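Shelf Work for Small Shops
Notes for session 3: the shoe care shelf
Kuvville evening course, January 2026

Okay, last time we did canned food and I promised you something smaller and fussier. Shoe care! I love this shelf. It takes up hardly any room, most stores stick it wherever there's a gap, and it's the first thing I look at when I walk into a shop I don't know. If the polish is tidy, somebody is paying attention to the rest.

I should say where my opinions come from. I ran the counter at Brirkel for years, a general store with a bit of everything, across the road from the Caltex station. We sold shoes, light bulbs, polish, batteries, string. So my examples lean that way, and if your shop only does groceries you'll have to translate a little.

What goes on the shelf

Round tins of wax or cream polish. Tall bottles of liquid polish. Brushes. Laces and insoles if you have them (hang these if you can, they slither all over the place when they're laid flat). Cloths, maybe. That's a whole department on one shelf.

Tins are the tricky ones. They look the same from arm's length, so the shade gets mixed up constantly. A customer picks up a dark tan, puts it back on the black, the next person grabs the top one without reading, and now you have a grumpy man with a tan streak on his funeral shoes. I've met him. Don't go by the lid color, either. Plenty of brands use one lid for the whole range and print the shade in small letters, so you have to pick the tin up and turn it until you find it. Do this with both hands, two tins at a time, side by side. It's twice as fast and you notice a mismatch right away.

Flat or on edge? People ask me every time. Flat is steadier and you can stack them, but the shopper sees a thin metal rim and not much else. On edge you see the whole lid, and it's lovely until somebody slams the door and they all go rolling. I keep mine flat, low stacks, with the top one turned so the name reads the right way up for the customer. If you have a lipped tray, go ahead and stand them up.

Bottles stay upright, always. Liquid polish on its side will find its way out through the cap sooner or later, and you won't get it off a white shelf (ask me about the summer I tried bleach, toothpaste and a kitchen scourer). Group them tight together so they hold each other up. I put them to the left of the tins, for no good reason except that I always have, and my regulars knew where to reach.

Brushes go next to the polish so that one reminds you of the other. Bristles up or bristles down? Up, or on the side. Leave them sitting on their bristles for a few months and they get a permanent lean. Lay them all at the same angle and they look like somebody meant it, even if there are only a couple left.

The back of the shelf

Polish is short and shelves are deep, so you end up with all this empty air behind it. Fill it with boxed stock! Shoe boxes are the obvious thing, and they make a good plain wall behind the little stuff. Light bulbs work too. They're not related to shoes in any way, but the cartons are square, they stack well, and people buy them with a quick grab. Two rules from me:

Keep every box with the same face out. When you're refilling in a hurry they go in any old way, and then the wattage is on one box and the barcode's on the next.

Shoe box labels face the front. The label end is the size end, and you don't want to be pulling out a whole tower to find a 9.

Money part, quickly

I did a rough costing at Brirkel one June, when we redid the aisle. We had 3000 to spend on the section and I put 2000 of it into tins and bottles, which was too much. Polish sells slowly. We still had nearly 300 worth of neutral cream long after I'd stopped wanting to look at it. If I did it over I'd buy fewer shades, more black and brown, and put the difference into brushes and laces, where the markup is kinder.

The Vidal price strips are fine for this shelf, by the way. Use the narrow ones. The wide ones hide the bottom half of a flat tin.

To try before next time

Take the shoe care shelf in your own shop, or a friendly one, and empty it completely. Wipe it. Sort the tins by shade before you put anything back. Then refill from the back forward: boxes, bottles, tins, brushes, and last the packaged odds and ends, piled at the far end where they won't topple onto the rest.

Write down how long it took you and which item you had to move more than once. Bring that with you. We'll start with your lists and then go on to batteries and other small carded things, so if you have an empty peg hook lying around, bring that too.
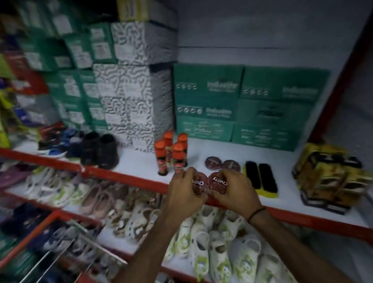

Oh, and wear something dark. Old tins leak a little around the lid, and it gets on your cuffs.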